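4.2 Time alignment and frame selection

The Stullby controller runs at 20 Hz, and the cameras do not share its clock. In the first version of our pipeline we matched each camera frame to the nearest joint reading by arrival time. This worked well enough while the arms were slow. It broke down when the base turned or the torso leaned, as the head camera then moves a long way between two control steps and the frame no longer fits the joint state it is paired with. Figure 4(a) shows a head view with motion blur on the carpet and on both arms, with the clothes still on the bed. 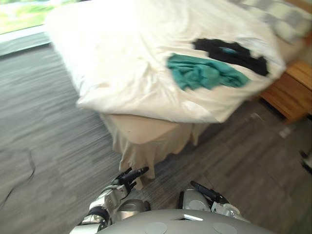 We now estimate one offset per camera per recording. The joint log gives a predicted image speed, the video gives a measured one, and the offset is the shift that makes the two curves agree best. The search covers up to 7 control steps in either direction. If the best offset lands on the edge of that range, the recording is flagged and goes back to Khamphan, our log viewer, to be checked by hand. Of the 52 recordings in the January set, most passed without a flag.

The wrist cameras need a different treatment. A large part of each wrist view is taken up by hardware, and in Figure 4(b) the gripper and its mount leave only pale strips of background at the two sides. Image speed measured over the whole view is therefore close to zero even when the arm is moving fast. We mask the parts that stay fixed to the camera before measuring anything, and the mask is computed again for each recording – brackets shift a little when they are refitted. 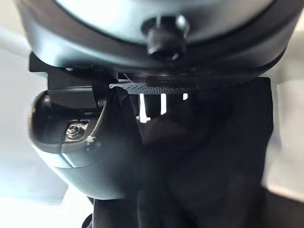 One reader of an earlier draft objected that a mask built this way also hides the cloth whenever the cloth is held still against the fingers, and asked why we did not draw the mask from the CAD model. The objection is fair. A drawn mask was our first choice, but it left out cables and tape, and these turned out to give the strongest false matches. To limit the problem, a pixel is masked only if it is stable while the gripper is open and also while it is closed. Cloth held through an entire recording would still be lost.

A second source of error is the other hand. When both arms work near each other, one gripper can pass through the view of the opposite wrist camera, and its motion has little to do with that camera's own. The blurred gripper at the right of Figure 4(c) is a case of this kind. We project the other arm into the view from the joint log and drop those pixels too.

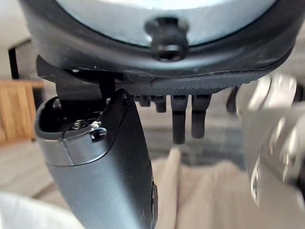 After alignment, each recording is cut into segments at gripper state changes, giving 3135 segments in total. The planner, Pruvetti, picks one head view per segment as its input. It prefers views with low predicted image speed and with both grippers in sight. Views with neither are used only if the segment has nothing else. For garments the second rule matters more than we expected. A twisted sleeve says little about where the rest of the cloth is going unless the grasp point can be seen with it.

Figure 4. Camera views from the bed task. (a) Head view with motion blur. (b) Wrist view mostly filled by hardware. (c) Wrist view with a gripper blurred at the right. (d) Head view with the left gripper on the teal garment and the right gripper holding the black one.
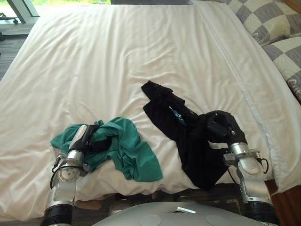 4.3 Replay tooling

All segments can be replayed in Khamphan with the offset applied or removed. We kept both modes because a wrong offset is easier to spot by switching between them than by reading the curves.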